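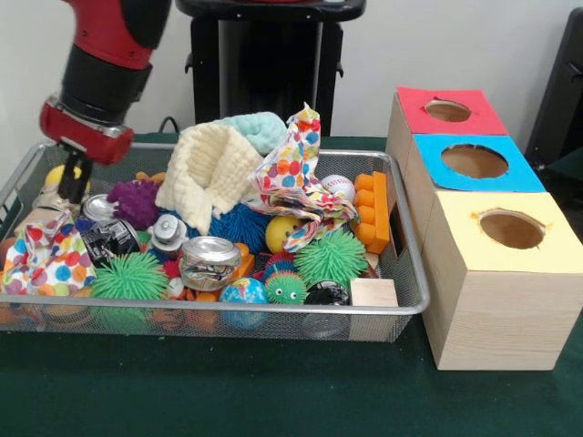
**Vaciado de bandeja mixta** (en inglés *mixed-tray clearing*; abreviado VBM) es el nombre que recibe un tipo de ensayo de manipulación robótica en el que un brazo fijo saca, uno por uno, objetos de forma y material distintos que se encuentran amontonados en un recipiente bajo, y los deposita en destinos definidos de antemano. El término designa también el conjunto de reglas de buena práctica con las que se prepara, se ejecuta y se documenta el ensayo. La versión más extendida de estas reglas es la llamada **pauta de Skomirton**, que toma su nombre de la localidad donde se redactó.

La pauta no es una norma de seguridad y no sustituye a la evaluación de riesgos de la instalación. Para los requisitos de seguridad remite a las normas ISO 10218-1 e ISO 10218-2, dedicadas a los robots industriales, y a la especificación técnica ISO/TS 15066, sobre el trabajo colaborativo.

## Origen

Las primeras reglas escritas fueron un documento interno del taller Flullska, que comparaba pinzas de distintos fabricantes y tenía dificultades para repetir sus propios resultados. Dos operadores podían llenar la misma bandeja con los mismos objetos y obtener tasas de acierto muy diferentes, según cómo quedaban los paños y qué piezas caían debajo. El documento fijaba solamente el modo de llenar la bandeja y el número de intentos.

En un encuentro celebrado en Skomirton en el mes de octubre, el texto se amplió con capítulos sobre el entorno, los destinos y el registro. El laboratorio Steltmont aportó la parte relativa a los objetos deformables. La revisión vigente lleva la fecha 2023-12-04 y es la que se cita en el resto de este artículo.

## Ámbito de aplicación

La pauta se aplica a brazos de base fija con pinza paralela de dos dedos. Las ventosas y las manos de varios dedos se admiten «por analogía», expresión que ha recibido críticas (véase más abajo). Quedan fuera los robots móviles, las cintas transportadoras y cualquier ensayo en que una persona introduzca la mano en la zona de trabajo mientras el brazo tiene energía.

## Reglas sobre los objetos

El juego de objetos debe contener piezas de comportamiento diferente al agarre. El texto distingue las clases siguientes:

- **Rígidos regulares**: cubos de madera, ladrillos de construcción de juguete.
- **Esféricos**: pelotas lisas, de costura o con púas blandas.
- **Deformables textiles**: paños y toallas pequeñas, estampados o de un solo color.
- **Deformados permanentes**: latas aplastadas y otros envases que ya perdieron su forma.
- **Irregulares pequeños**: tapones, boquillas, figuras.

La clase de los deformados permanentes tiene reglas propias. Una lata se aplasta una sola vez, antes de la serie, y se fotografía por las dos caras. Si durante el ensayo cambia de forma de manera apreciable, se anota y se conserva; no se endereza. Los bordes cortantes se cubren o la pieza se retira del juego.

Los paños se lavan antes del primer uso, porque el apresto del tejido nuevo modifica la rigidez. No se planchan. Entre dos intentos deben sacudirse y dejarse caer desde la altura de la mano, sin doblarlos a propósito, salvo que la ficha del ensayo pida un doblez concreto.

La masa máxima de una pieza es de 700 gramos. El límite se eligió para que pinzas ligeras de distintos modelos puedan participar en la misma comparación.

## Reglas sobre la bandeja y la mesa

La bandeja debe ser poco profunda y de borde redondeado, para que un contacto accidental de los dedos no dañe ni la pinza ni el recipiente. Se recomienda la malla metálica fina, que deja pasar el polvo y las fibras sueltas. Su inconveniente son los reflejos, y por este motivo la iluminación debe ser difusa y permanecer igual durante toda la serie.

La mesa se cubre con una tela mate de un color único, bien tensa y sujeta por los lados. La bandeja no se atornilla, pero su posición se marca, y se comprueba después de cada intento que no se haya desplazado más de 3 milímetros. Los cables que no pertenecen al brazo se retiran del alcance de la pinza o se fijan a la estructura.

## Reglas sobre los destinos

Los destinos se colocan a un lado de la bandeja, siempre fuera de la trayectoria de descenso. La pauta permite cajas abiertas, superficies marcadas y cajas con orificio en la tapa. En este último caso, cada tapa debe llevar un color distinto, y la ficha indica el diámetro del orificio y las piezas que se admiten en él. Una pieza que queda apoyada sobre el orificio sin caer se considera *entrega incompleta*, categoría separada del fallo de agarre.

## Ejecución

Antes de comenzar se verifican la parada de emergencia, el límite de fuerza y el límite de velocidad. La pinza desciende en vertical hasta la altura de aproximación y desde allí continúa a velocidad reducida hasta el contacto.

Se conceden 2 intentos seguidos sobre una misma pieza. Si ambos fallan, el sistema debe elegir otra y puede volver más tarde a la primera. Cuando la pinza levanta dos objetos a la vez, por ejemplo un paño con una pelota enganchada, se registra como *agarre múltiple* y los dos se devuelven a la bandeja.

El operador no reordena el montón en ningún momento. Sólo puede intervenir con el brazo detenido y para retirar una pieza caída al suelo, que ya no regresa en ese intento.

Una serie completa consta de 121 vaciados. La cifra procede del documento de Flullska y se mantuvo para poder comparar los datos antiguos con los nuevos.

## Registro

Por cada vaciado se guardan una vista fija de toda la zona de trabajo, el orden de salida de las piezas, la causa de cada fallo y las intervenciones del operador. Las series interrumpidas se publican también, con la indicación del punto en que se pararon. Para el intercambio de fichas se emplea con frecuencia el formato Bach, un archivo de texto plano con una línea por agarre.

## Críticas

Se ha reprochado a la pauta que el llenado manual sigue dependiendo de la persona, a pesar de las instrucciones sobre la caída de los paños. Steltmont propuso llenar la bandeja con un embudo, pero la propuesta no entró en la revisión vigente. También se discute la extensión a las ventosas, ya que las reglas sobre textiles fueron pensadas para dos dedos y dan resultados poco comparables con otros medios de agarre.

## Véase también

- Agarre robótico
- Pinza paralela
- Repetibilidad
- Formato Bach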